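Bench layout for the round boards

29 July 2020

I have had the sorting bench set up the same way since June and am writing it down before I change anything. The work is plain: round red boards and small cylindrical parts with leads, laid out so that a board and the parts that go with it can be brought together in one place.

The surface is white. Red boards show up well on it, and so do dark leads. Polished steel is harder to judge, as it picks up whatever stands near it and one face can read as silver and black at once.

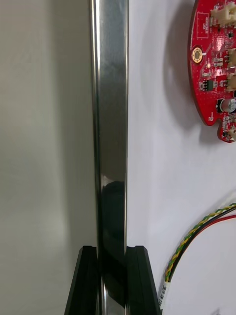 Bins and tray

Four shallow yellow bins, two on each side, with a stainless steel tray between them toward the far edge. Boards go in the lower left bin. The motor-like parts with black wires go in the upper left. I tried deeper bins from Stistex and went back, as the leads tangled below the rim.

The tray is lined with white paper. One board goes on it at a time, toward the left, with any cylinders and the wire bundle kept to the upper part of the sheet. 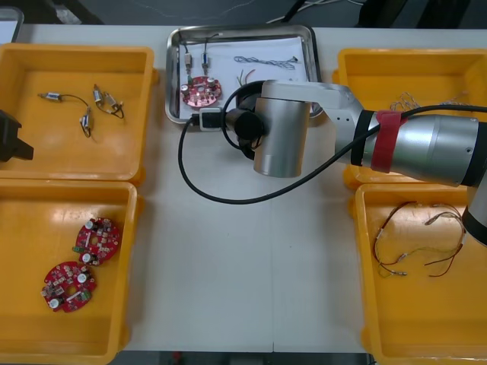
Paper gets changed at the end of each batch of 27. Siiri Lukoševičius suggested a rubber mat. It held dust and I stopped using it after 90 boards.

Boards in the bin should lie flat. Their green connectors and the capacitors stand proud of the surface, and a stack of three will lean.

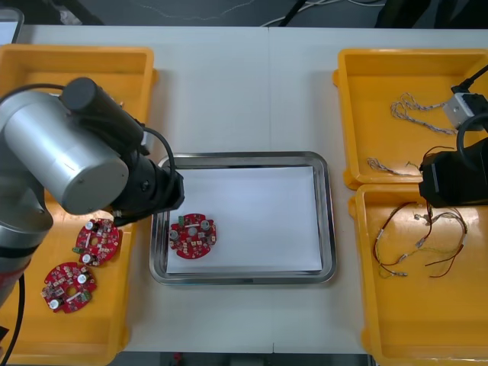 Open items: label the bins on the short side, find a lid for the tray, and ask Delia Domínguez whether the Jalldale order is still 300 pieces or has been cut.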